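Hanging printed t-shirts on a perforated metal rail — spacing, sliding, and creases on the print

Home Help Forum > Laundry & Closets > Storage and hanging
Asked in October | Viewed 1,934 times | 3 answers

Question

I have a set of black cotton t-shirts that all carry the same chest print, and I am trying to keep them on hangers instead of folded in a drawer. When they were folded, the fold line always landed on the print, and on two of them the white lettering has started to crack along that line. I would like to stop that before it happens to the rest.

The shirts are ordinary crew necks. The design is on the upper chest and has white Chinese characters that say "change the world," a bit of small English text, and some color near the characters. It is a fairly stiff print, the kind you can feel with a fingernail. I don't know how it was applied. The shirts were a bulk order and there was nothing on the packing slip about it.
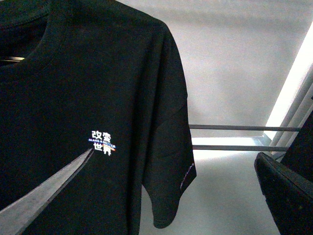 One of the shirts on its hanger. Light creases across the chest and shoulder.

My questions are these.

First, is there a way to get the soft creases out without putting an iron on the print? I have a basic steam iron and no steamer. I have tried hanging a shirt in the bathroom during a shower and it helped some with the body of the shirt but not much near the collar.

Second, the hangers move. I put the shirts up with space between them and by the end of the day they have moved together at one end. The floor is old and I would guess the rail is not level, but I have not put a level on it. The rail is a strip of metal with holes in it, and I wondered whether the holes are meant to be used for hangers or if they are only there to save weight.

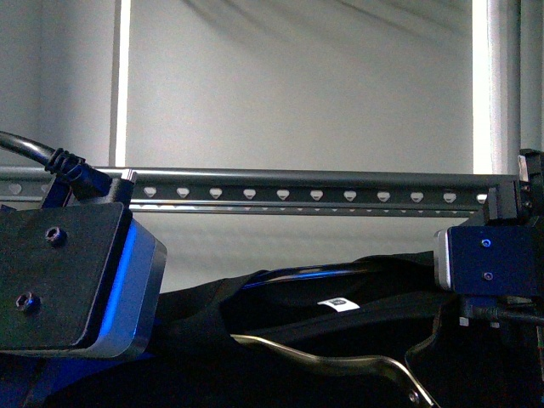
The rail. The holes are teardrop shaped and evenly spaced.

I did not put this rail up, so I have no instructions for it. The previous tenant left it along with a box of Jadetti hangers, most of them broken. I called a Furnmont store to see if they sold anything similar and the person on the phone said they only carry round closet rods.

Third, how far apart should shirts like this be? I have seen everything from one finger to a full hand. The wall behind them is white and plain and I have plenty of room if I need to spread them out.

I would prefer not to buy a whole new rack. I can spend up to 50 dollars.

Edited to add: the hangers I use now are clear plastic. They are not padded and they have no notches.

Answer 1 (marked as helpful by 4 people)

Use the holes. Done. I have had shirts on a perforated strip for years and they don't go anywhere.

For creases, turn the shirt inside out and iron it. You don't need a steamer.

Comment from the asker: Do you put the hook straight through the hole, or do you use something in between? Mine look small for a plastic hook.

Reply: Straight through. Mine are thin wire hangers though.

Answer 2 (accepted answer)

I ran the stock room for a small screen print shop called Hollenstein for several years, and most of what we hung was black cotton tees with a chest print. I will take your questions in a different order.

Spacing

For a short-sleeved tee, leave enough room that the sleeve of one shirt does not push into the front of the next. Sleeves stick out more than people expect when a shirt is on a rigid hanger, and the sleeve hem is the part that rubs. If there is a small print on the sleeve too, that is one more stiff spot touching a stiff spot. Two prints pressed together in a warm room can stick to each other, and when you pull them apart you may lift some of the ink. I have seen that happen in a closed closet in summer. I have not seen it happen on an open rail with air between the shirts.

About the width of your palm is enough. You don't need more than that.
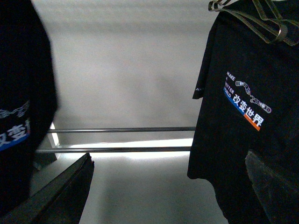 Two of the shirts with a gap between them.

That gap is fine. Keep them all facing the same way, so the front of one shirt faces the back of the next if you later turn them sideways to fit more on.

The rail

Teardrop holes on a metal strip are usually made for a fitting that goes in at the wide part and drops into the narrow part. I can't say what yours was sold with. A thick plastic hook will often not go in, and if you force it, the hook will snap near the bend. Clear plastic gets brittle and this is where it breaks first. That may be what happened to your box of Jadetti hangers.

What I would do is put an S-hook in every second or third hole and hang the hanger from the S-hook. Take one hanger to the hardware store and get S-hooks made of thin steel wire, small enough to pass through the narrow part of the hole. A bag costs a few dollars. The shirts will hang a little lower, so check what is underneath before you do all of them. Once each hanger has its own hole it can't slide, even if the rail is a bit out of level.

You should still check the level. Put it on the top of the rail at both ends and in the middle.

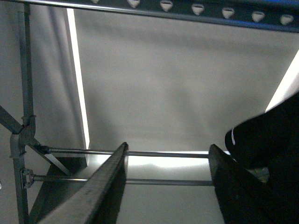

If the rail is held by clamps on an upright, loosen the clamp at the low end a quarter turn, lift, and tighten it again. Take the shirts off first. If there is a diagonal brace, look at that clamp too. A brace that has slipped will pull the upright over and the rail will follow it, and then you can adjust the rail all day and it will be wrong again by the weekend. Get the upright plumb first, then the brace, then the rail. Cross rods lower down can be left for last. They are a good place for pants or a towel, but don't hang wet things there if shirts are right above.

The creases

Don't iron directly on the print, on either side, without a cloth. Turn the shirt inside out, put a thin cotton dish towel over the back of the print area, set the iron to medium, and press. Press means put it down, count to three, lift it, move it. Don't slide it. Keep the steam off while you are over the print. On the shoulders and sleeves you can use steam and slide as usual.

For the collar, the shower trick doesn't do much, as you found. The ribbing is doubled and it holds its shape. Dampen it with a spray bottle, pull it gently flat with your fingers, and let it dry on the hanger. When you put the hanger in, feed it up from the bottom hem. Pushing it down through the neck stretches the ribbing and then you get a wavy collar that no iron will fix.

The print that has already cracked can't be put back. You can stop it from getting worse. Wash inside out in cold water, skip the dryer, and hang to dry. Fabric softener tends to make that kind of ink peel, so I would leave it out.

What to buy

S-hooks, and a spray bottle if you don't have one. That leaves most of your 50 dollars. If you want to spend the rest, I would get wider hangers with a rounded shoulder. The narrow ends on cheap plastic ones leave a little point in the sleeve seam after a couple of weeks, and on black cotton that point shows. Radance makes a rounded one that we used at the shop — other brands are probably the same.

Comment from the asker: Thank you. I put a level on the rail and it was low at one end. The clamp on that side turned by hand, so it was not doing much. I have tightened it. Will get the S-hooks tomorrow.

Comment from the asker: Update. S-hooks are in, every third hole. The first size I bought would not go through so I had to exchange them. Shirts have stayed where I put them so far.

Reply: Good. Check the clamp again in a month.

Answer 3

I don't agree with hanging t-shirts at all. Cotton knit stretches under its own weight, mostly at the shoulders. I fold mine in thirds lengthwise and then roll them loosely from the hem, print side out, so there is no hard fold across the design. You can fit a lot in one drawer. If the print is wide you may get a soft line at each side, but it is not the same as a crease through the middle.

If you do hang them, at least don't hang them wet.

Comment on Answer 3: A regular tee is too light to stretch much when it is dry. Heavy sweaters, yes. Rolling does work for prints if you don't pack the drawer tight.

Comment from the asker: I tried rolling. Mine came undone every time I took one out. It might work with a divider.

Related questions

Can you iron over a screen print?
How to remove hanger bumps from shoulders
Closet rod keeps slipping out of its bracket
Black t-shirts turning gray after washing

597 other questions in Laundry & Closets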